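Chapter 12
Looking After Equipment in a Small Business

By the end of this chapter you should be able to explain the difference between repair, upgrade and replacement, and set out the costs of each.

Most small firms own more equipment than their accounts suggest. Gamico, a packaging firm which we follow through this part of the book, lists 251 items in its register, from pallet trucks to kettles. 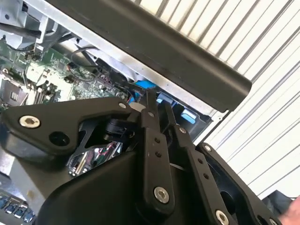
Repair costs are easy to underestimate. The price of a part is on the invoice, but the hours spent finding the fault usually are not. A desktop computer is a simple case. Once the case is open, as with the one shown, the work may be short, but the machine is out of use until it is closed again and tested. Gamico charges this lost time to the department that uses the machine.

An upgrade is treated differently. If it adds to the useful life of an item, or lets it do more work, the cost is normally added to the item's value and spread over the years that remain. Suppose Gamico spends £574 on better parts for its design office.

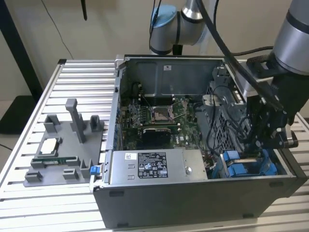

The sum would not appear as a single expense in that year. It would be written off in stages, in the way described for vehicles in the last chapter.

Key terms: asset register, downtime, useful life, write-off

12.1 Keeping an asset register

An asset register is a list of what a business owns, where it is kept and what was paid for it.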